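Masking out the highlights

24/08/2019

I've been stuck on the same problem since I moved the tip tracker over to the wrist camera, and I finally have something that works well enough to write down.

The tracker takes each image, finds the edges of the instrument, and fits a model of the jaws and wrist to them. On the bench, against a matte background, it was fine. On wet tissue it kept grabbing the wrong thing. Small bright reflections have very sharp edges, sharper than the edge of a gray metal jaw in shadow, so the fit would slide off toward them. In one bad log it lost the tip 52 times in 3,187 images.
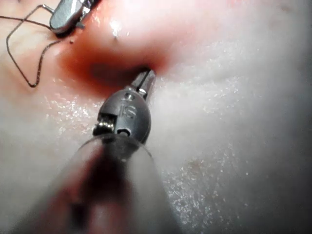

My first try was a plain brightness cutoff. Anything above 200 got masked before the edge step. It removed most of the glitter, but it also removed the shine on the metal, and the wrist is where I get my best fix on roll. Losing it made the pose jump.

What I have now is a size check on top of the cutoff. Bright spots that are tiny and packed close together get masked. Bright spots that sit inside the wrist outline predicted from the joint angles are kept, whatever their size. The prediction is a little off — cable stretch, mostly — so I grow the outline a bit before testing against it. The same log now loses the tip 2 times.

Suture thread is still a problem. A thin dark strand close to the jaws looks a lot like the dark line between them, and I don't have a good rule for that yet. For now the planner in Limell just slows down when the fit score drops.

The mask code is in the Zalleck branch, off by default. I'll merge it in September once I've cleaned up the config names.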